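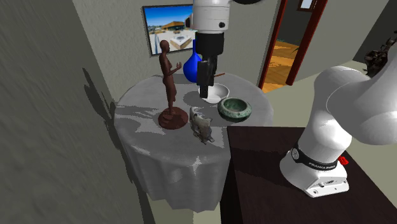 Washing and storing the long table linen

The long cloths in the function rooms have been coming back from the laundry with grey lines along the folds and, in a few cases, with a hem that no longer hangs level. Rhona Cowie went through the stock in July and the points below replace the old sheet on the linen store door.

The lines are caused by detergent left in the fabric. The machines were set to a short rinse when the Clinia powder was in use, and the setting was kept when we changed to Sterik, which needs a longer one. Programme 3 has now been altered to give two full rinses at the end. Please do not use the quick programme for anything that reaches the floor, even when a room is needed the same evening.

Load size matters as much as the programme. A full-length round cloth takes up more of the drum than its weight suggests, and three to a load is the limit in the larger machine. Napkins go separately.

Uneven hems come from line drying. A round cloth is cut across the weave for much of its edge, and those parts stretch when the cloth is hung wet from one side. Dry on low heat until slightly damp, then lay flat over two trestles. Iron from the centre outwards, on the wrong side, without pulling. Pale greys show scorch marks sooner than white, so drop the iron by one setting for those.

For storage, roll the cloths on the cardboard tubes now kept behind the Evwood shelving. Folding is acceptable for up to a fortnight. After that the crease sets and has to be steamed out, which takes longer than the rolling would have done. Tubes are marked with the cloth diameter at one end – leave that end facing out.

Wax should be scraped off cold before washing. Red wine and coffee stains go in the blue tub with a note of the room and the time. Ailsa Lennox empties the tub at 3 each afternoon.

Cloths with a dropped hem can be recut once. Leave them with Farhad Babaei, extension 2527.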